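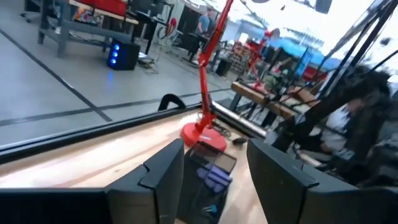
훌렉스 핸드(Fulex Hand)는 브롤리어(Brollier)가 판매하는 탁상용 로봇 팔 키트이다. 두 손가락 그리퍼와 손목 카메라, 제어 소프트웨어로 구성되며, 제조사는 이를 "작은 물건의 분류와 정리를 스스로 익히는 팔"로 소개한다. 이 표현의 근거가 되는 시험 자료는 일부만 공개되어 있다.

개요
키트는 본체와 교육용 구독 서비스로 나뉘어 판매된다. 구독 없이도 팔을 움직일 수는 있으나, 사용자가 시연한 동작을 학습시키는 기능은 구독이 끝나면 잠긴다. 제품 상자에는 이 조건이 적혀 있지 않으며 설명서 부록에만 나온다. 초기 구매자들의 불만도 대부분 여기에 몰렸다.

구성
그리퍼는 평행하게 여닫히는 손가락 2개로 물체를 집는다. 손가락 끝은 교체할 수 있지만 규격이 독자적이어서 타사 부품과 호환되지 않는다. 손목 카메라는 손가락 사이의 작업 영역을 향하도록 고정되어 있고 각도를 조절할 수 없다. 손가락이 화면 아래쪽을 크게 차지하므로 낮은 용기 안의 물체는 접근 각도에 따라 가려지기 쉽다. 책상에 고정하는 죔쇠는 별매이다.

성능과 시험
제조사는 작은 조각을 용기에 담는 작업을 369회 시도해 340회 성공했다고 발표하였다. 성공률로는 92퍼센트가 조금 넘는다. 그러나 발표문에는 조각의 크기와 재질, 조명 조건, 시도 도중 사람이 개입했는지 여부가 빠져 있다. 두 번 만에 집은 경우를 성공으로 셌는지도 알 수 없다.

비에이라(Vieira) 공방의 아나헤라 러더퍼드는 같은 작업을 재현하려 했으나 용기 위치를 손바닥 너비만큼 옮기자 결과가 크게 나빠졌다고 보고하였다. 브롤리어의 기술 담당 테클레 데미시에는 시연 자료가 부족한 탓이라고 답했다. 필요한 시연 횟수가 몇 회인지는 밝히지 않았다. 이후 7월에 나온 개정판 설명서도 "충분한 시연"이라고만 적고 있다.

평가
조립이 쉽고 관절의 유격이 적다는 점은 비판적인 사용자들도 대체로 인정한다. 교육용으로 들여온 게타체우 시사이는 수업 도구로는 쓸 만하지만 자율 정리 장치로 부르기에는 이르다고 썼다. 원디무 데레세는 4개월 사용기에서 카메라 보정이 자주 풀린다고 지적하였고, 경쟁 제품인 헌네스(Hurnness)와 비교해 소음은 작으나 수리 절차가 더 번거롭다고 평했다. 두 사용기 모두 표본이 한 대뿐이라는 한계가 있다.

같이 보기
평행 그리퍼
모방 학습
손목 카메라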